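Anyone running the Zungate two-arm kit for dishes?

Posted by Whitcombe, Sat 17 February

We've had the Zungate kit on trial for 16 days and I'm trying to decide if we keep it. It's sold for tabletop jobs like moving cups and bowls. Big stuff goes fine, but thin plastic cups worry me. 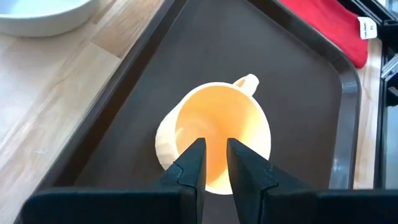 I've turned the grip force down to 40 and I still don't love how the fingers meet a thin wall. Wide bowls are my other question – do you grab the rim from above or come in from the side?
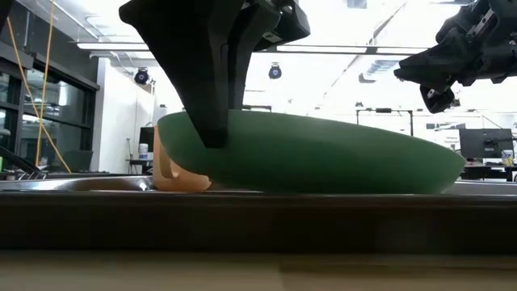
Mornon: rim from above, every time, and slow the last bit of the approach way down. We bought the soft finger pads too and I'd get those before you give up on it. Support took forever to answer me though!

Jultulent: I sent mine back. Too pricey for what it does. Can't help with cups, sorry.

Whitcombe: Thanks both. Pads are ordered – I'll keep the kit until May and post again once I've tried them with the cups.

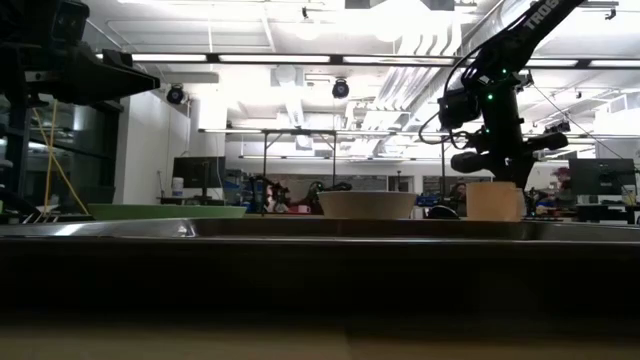
More threads on grippers and finger pads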